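Avant de commencer : ce tutoriel concerne Tinano, l'application de séquences visuelles sur tablette. Il s'adresse aux ergothérapeutes et aux parents qui veulent préparer une routine d'habillage pour un enfant de maternelle ou de début de primaire. Les menus cités sont ceux de la version française.

# Créer une séquence d'habillage dans Tinano

Une séquence est une suite de cartes que l'enfant fait défiler lui-même. Chaque carte porte une image, un mot ou une phrase courte et, si on le souhaite, un son enregistré. L'enfant touche la carte quand l'étape est terminée et la suivante apparaît.

## Ce qu'il faut préparer

- la tablette, chargée, avec Tinano installé et un profil au nom de l'enfant
- les vêtements de l'enfant, ceux qu'il porte vraiment
- la liste des étapes sur papier
- un endroit calme pour l'enregistrement de la voix

Faites la liste sur papier avant d'ouvrir l'application. Une fois les cartes créées, on peut les déplacer, mais les sons ne suivent pas toujours quand on duplique une séquence entière. J'ai perdu une soirée là-dessus.

## 1. Découper la tâche

Habillez-vous une fois en notant chaque geste, puis regroupez. « Enfiler le pull » contient au moins le repérage du devant, la tête, un bras, l'autre bras, puis le bas du pull qu'on tire. Pour un enfant qui réussit déjà la tête et les bras, une seule carte suffit. Pour un autre, il en faudra 5.

Bethel Tamiru, avec qui j'ai mis au point cette méthode en cabinet, part toujours de la dernière étape. L'adulte fait tout sauf la fin, l'enfant termine. C'est le chaînage arrière, et Tinano le permet : dans **Réglages > Parcours**, choisissez « Commencer par la fin ». Les premières cartes restent visibles en gris et l'enfant n'a que la dernière à valider.
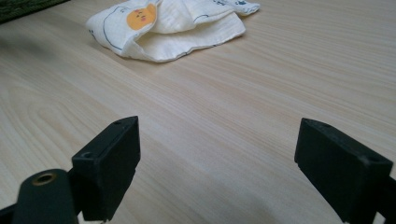

Si vous hésitez entre deux découpages, prenez le plus court. On ajoute une carte plus facilement qu'on n'en retire une à laquelle l'enfant s'est habitué.

## 2. Créer les cartes

1. Ouvrez le profil de l'enfant et touchez **Nouvelle séquence**.
2. Donnez un titre simple : « Je m'habille ».
3. Touchez **+** pour la première carte.
4. Choisissez **Photo** ou **Bibliothèque**.
5. Écrivez le texte à l'infinitif ou à la première personne, mais gardez la même forme partout.
6. Touchez **Valider** avant de passer à la carte suivante, sinon le texte est perdu.

La bibliothèque contient des dessins au trait assez corrects. Je préfère les photos pour les enfants qui ont du mal à généraliser : le pictogramme d'un pantalon ne ressemble pas forcément à leur jogging. Un objet par photo, un fond uni, pas de flash. Le recadrage se fait dans l'application avec deux doigts.

Côté texte, restez court. « Je mets mes chaussettes » passe bien. « Je prends mes chaussettes dans le tiroir et je les enfile » devrait être coupé en 2 cartes.

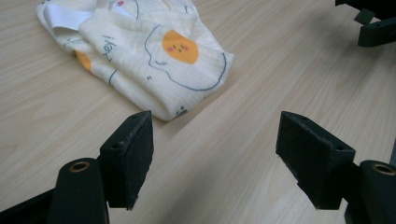 ## 3. Enregistrer la voix

Touchez l'icône du micro sous la carte. L'enregistrement démarre tout de suite, sans décompte. Laissez un petit silence, dites la phrase, puis arrêtez. La voix d'un parent fonctionne souvent mieux que celle du thérapeute pour une routine faite à la maison – à discuter avec la famille.

Pour un enfant sensible au bruit, baissez le volume dans **Réglages > Son** et désactivez le jingle de fin. Il est activé par défaut et il est fort.

## 4. Régler le minuteur

Le minuteur est facultatif. Je le laisse éteint pendant la première semaine. Ensuite, si l'enfant s'interrompt beaucoup entre les étapes, on peut régler 3 minutes par carte et réduire petit à petit. Choisissez l'affichage en disque qui se vide ; les chiffres n'apportent rien à un enfant qui ne lit pas l'heure.

Ne réglez pas de minuteur sur les boutons et les fermetures éclair. La motricité fine se dégrade vite sous pression.
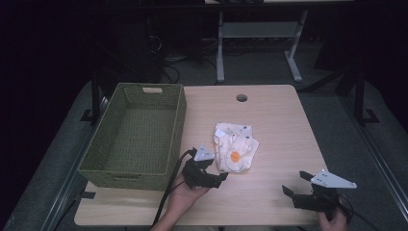

## 5. Essayer avec l'enfant

Faites le premier essai en dehors du moment réel, par exemple à 16 h 30 et pas un matin d'école. Posez la tablette à portée de main, légèrement inclinée. Montrez une fois comment toucher la carte, puis reculez. Si l'enfant attend, désignez la carte du doigt sans parler. L'aide verbale est la plus difficile à retirer ensuite.

Notez pour chaque carte : seul, avec un geste, avec une aide physique. Tinano propose un relevé automatique, mais il enregistre seulement l'heure du toucher. Un enfant qui fait défiler toutes les cartes en pyjama obtient un très bon score.

## Problèmes courants

**L'enfant touche toutes les cartes à la suite.** Activez **Validation adulte**. Un appui long devient nécessaire dans le coin supérieur droit.

**La photo apparaît pivotée.** Ouvrez la carte, touchez **Modifier**, puis la flèche ronde. Il faut enregistrer 2 fois, une pour la photo et une pour la carte.

**La séquence n'apparaît pas sur la tablette des parents.** Vérifiez que les deux appareils utilisent le même compte. Sinon, passez par **Exporter** et envoyez le fichier. Yabsira Tefera m'a signalé que l'import échoue quand le titre contient une apostrophe. Dans ce cas, renommez la séquence « Habillage » avant l'export.

**L'enfant refuse la tablette.** Imprimez les cartes depuis **Partager > PDF** et plastifiez-les. Une bande de velcro sur la porte de l'armoire convient très bien, et le son n'est pas indispensable.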